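Minutes, Heffernan repair shop, September meeting
Taken by me, Cathal Hanrahan, with a bad pen, so forgive the gaps.

1. Can the arm do a bench job yet?

We picked up where we left off in spring, when Undero told us their arm could fold towels and I said great, we fix computers. This time we talked about processor swaps on old desktop towers, a job I've done maybe 900 times and still hold my breath for!

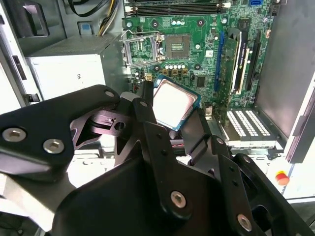

I said my worry is the pins. A chip that goes down crooked can wreck the whole board, and then we're buying the customer a new one. Brelta's quote includes 20 hours of setup, and the back bench wanted to know who pays if a board dies in hour three. No answer yet, I'm to call them.

2. Which parts of the job we'd hand over

Long one, this. Most of us would happily give away the boring bits (sorting screws, moving cases off the cart) and keep the fiddly stuff. Then somebody pointed out that the fiddly stuff is what wears out our wrists, fair enough. Cables came up a lot, as they flop wherever they like and I don't trust any machine around them yet.

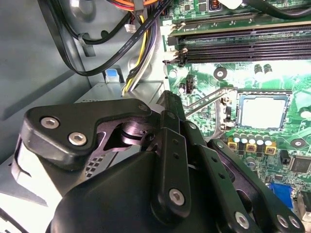 Gripper inside the tower, processor socket empty.

We agreed that thermal paste stays with people for now. I'd also like a person to close the lever every time, but I got outvoted on making that a rule, 5 to 2, so it's a suggestion.

3. Cost and space

The Pukach bench would have to move over by the window, and I like that bench where it is.

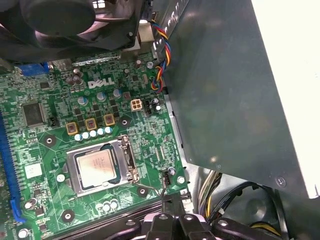
Anyway, we're not buying this year. We'll ask about a short rental and try it on scrap towers only, no customer machines. I'm writing up the list of jobs before the next meeting.

4. Other stuff

The coffee maker is still broken. Closed at 4:30.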